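The Second Life of the Dining Table

By Anouk Van der Linden
16/05/2021

When Blažena Kováčik closed her furniture shop for two months last spring, she expected the phone to stop ringing. She sells used tables, mostly big ones, out of a former feed store called Kopecký, and for years the big ones had been the hardest thing to move. People wanted small. They wanted round tables that seat two, or a counter with stools. A table for eight could sit by the back wall for a year.

Then the calls started. A family of five had two adults on laptops and three children on school worksheets, and they wanted to know the longest table she had. She sold it over the phone. The next caller asked for the second longest.

"I sold 13 in June," she says. "Before that, 13 would have been a good year for anything over seven feet."

Her buyers were asking for a piece of furniture that many of their parents had gotten rid of. The big household table has gone in and out of favor for as long as people have had rooms to put it in. On farms it was where bread was kneaded, shirts were cut out, accounts were done and hogs were sometimes broken down, all on the same boards. Later, houses with a separate dining room gave the table a tablecloth and one job. It was used on holidays. The rest of the year it held the mail.

After that the dining room itself started to disappear. Builders joined the kitchen to the living room and put an island between them. Islands are good for making sandwiches. They are less good for anything that has to be left out overnight, and the stools are hard on the back after an hour.

I grew up with a table that was left out. My father repaired radios on one end of it and my mother sewed on the other, and supper went in the middle. There was a burn mark by my father's chair and a row of pinpricks by my mother's. When my brother and I moved away they bought a smaller one and gave the old one to a church, where I believe it still is, under a coffee urn.

Kováčik hears stories like this every week, and she has come to believe that most people shop for the wrong thing. They look at the wood and the legs. She tells them to look at the height, and then at what is under the top.

The usual height for a dining table is between 29 and 30 inches. That works for eating and it is passable for writing. It is a little high for typing and low for cutting fabric or rolling dough while standing. No single height suits everything, so she asks customers which job they will do the longest and fits the table to that. Chairs can be changed. A set of blocks under the legs costs little.

What is under the top is called the apron, the band of wood that joins the legs. A deep apron makes a stiff table, but it takes away room for knees. She keeps a kitchen chair by the door and makes everyone sit down before they pay. Tall people are often surprised. A table that looked generous from across the room can pin them at the thigh.

Width matters more than length, in her opinion. Thirty inches is enough for two plates and a dish between them. For work, she likes 40 or more, so that two people can spread out across from each other without their papers meeting. Past 48 it gets hard to pass the salt, and hard to wipe the middle.

Finish is where she and her customers argue. Buyers often ask for bare or oiled wood because it looks honest and old. It also takes in every ring and drip. Kováčik will oil a table for anyone who asks, but her own, at home, has a hard clear coat that she scuffs and renews every few years. She would rather wash a table than worry over it.

Color is a matter of light. Dark tops hide stains and show dust. A pale one brightens a north-facing room and makes small things easy to find, which is the reason so many workrooms and labs have settled on white. Sewers like white for dark thread. Anyone doing close work will want to avoid high gloss, though, as a lamp overhead turns into a glare spot exactly where the eyes need to be.
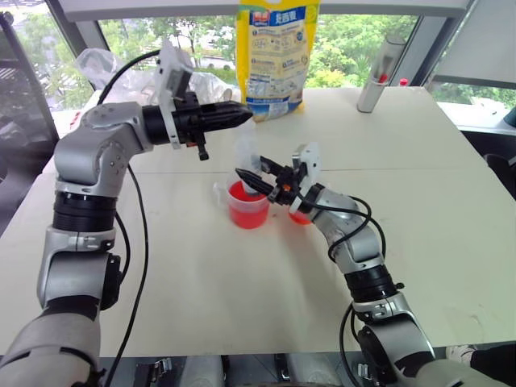

A large white table in use as a work surface.

Price has followed demand. The plain eight-seat tables that Kováčik used to let go for $390 now bring more, and anything long, solid and already refinished can reach $2,000. She thinks that is too much for most of them. Her advice is to look for a sound table with an ugly top, since the top is the part that can be fixed. Loose legs can usually be tightened or reglued. A twisted frame is another matter, and she passes on those even when they are free.

To check for twist, she crouches at one end and looks down the length of the top to see whether the near and far edges line up. Then she pushes on each corner in turn. A rock that goes away when the table is moved to another part of the floor is the floor's fault.

Getting it home is the last problem. Measure the door, the hallway and the turn at the bottom of the stairs. Ask if the legs come off. One couple bought a table from her at nine feet, and it spent its first week in their garage while they took out a window.

They have since put the window back. The table stays with the house if they sell.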